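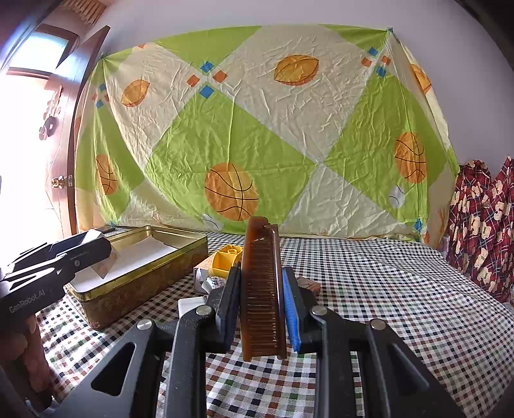
Urkuvside Make and Mend list
Subject: Re: [makemend] What do you do with all the little boxes?
Message 413

Hello all,

I've been meaning to answer this one ever since it landed, and then the half-term rush got in the way and I forgot, and then this morning I was hunting for a comb and found it in with the sewing things, so I took the hint and had everything out on the table. It has taken me until nearly four o'clock and two pots of tea, but I do think I have something useful to say now!

On an evening in January a list member wrote:

> Does anybody else have a drawer of small boxes and tins
> that are too nice to throw out and no use to anyone? I
> have been keeping them for years. Every so often I tidy
> them, by which I mean I put the small ones inside the
> larger ones and shut the drawer again. I'd like to put
> them to work in the bedroom for combs, grips, cotton wool
> and so forth. My questions are whether it's worth covering
> the plain ones, and what you would use for a lining, as I
> don't want to buy a lot of things for this. Also, how do
> you stop it all creeping back into a muddle?

First of all, you are in very good company. I put the old checked tablecloth down before I started, which I do recommend, as you can gather the corners up at teatime and carry the whole muddle off if you haven't finished. Then everything comes out of everything else. I mean properly out, lids off, and no peeping in and saying "oh, that's just buttons" and putting it back.

The one I'm fondest of is a gold-coloured tin with a raised pattern in brown and gold along the side. It still has white paper inside and I've left that where it is. If your tins have their paper, keep it, and if they haven't, ordinary white kitchen or greaseproof paper folded to fit does nicely and can be changed when it gets grubby. I wouldn't glue it in. I did that once with a biscuit tin and ended up picking at the corners with a teaspoon. Hairbrushes and combs go in the tin now, and my amber-brown comb (the see-through sort, with the fine teeth) has its proper home at last.

For the fiddly things you want something with divisions. Mine is a yellow plastic container, and no, it doesn't match a thing, but I can find it from across the room. Grips in one part, elastics in another, safety pins in another. If you haven't got one, cut down some small cardboard boxes and stand them side by side in a drawer. They hold each other up once there are enough of them.

As to covering the plain ones, yes, do! It is the nicest part. I used a pale peach paper with a white flowery pattern on it, a bit like old damask, from the end of a roll I bought at Joseph in the precinct. The roll was 70 cm wide, so there was plenty. Stand the box on the wrong side of the paper, draw round it, then roll it over face by face and draw round each one, and leave yourself 2 cm to turn in at the top. I use Skovance paste, put on thinly with an old brush, and smooth it down with the side of my hand. Tall boxes are the trickiest, mainly at the bottom, where you have all four sides wanting to fold into the same place. Snip into the corners before you fold and it lies a good deal flatter. If it still crumples a little, well, that's the end that stands on the shelf.

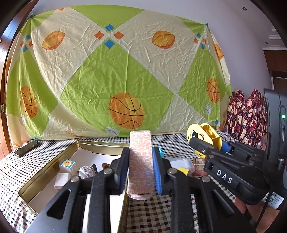
I should leave the bottom bare altogether, came one answer off the list, and cut a separate piece of card to stick on last of all, a shade smaller than the base, so that the raw edges are tucked away underneath. The same message said to let the paste dry overnight before putting anything inside, and to try wallpaper samples if wrapping paper keeps tearing at the corners.

I like the idea of the card very much and shall try it on the next one. I'm less sure about wallpaper, as the piece I had was the thick sort and wouldn't take a sharp fold for love nor money, but perhaps a thinner one would behave.

Now, the creeping back. I can't claim to be cured. What has helped me is writing on the underside of each box in pencil, so that if I find hair grips in the one marked "needles" I do at least feel guilty. And I've stopped keeping boxes inside boxes. If one is empty it goes in the bag for Clultura, who are always glad of them for the children's craft table, and I let myself hold back 3 for presents.

There is still a small beige one with printing on the top that I can't decide about. It's a good stout little box and I don't want to cover the printing up, so for the moment it has cotton reels in it. If anyone wants the rest of the peach paper, there's a fair-sized piece left and I can bring it along to the next mending afternoon. Just reply to me directly so we don't fill up everybody's inboxes.

Warmest wishes to you all, and do let us know how the drawer gets on.

--
You are receiving this because you belong to the Urkuvside Make and Mend list.
To stop messages, reply with LEAVE in the subject line.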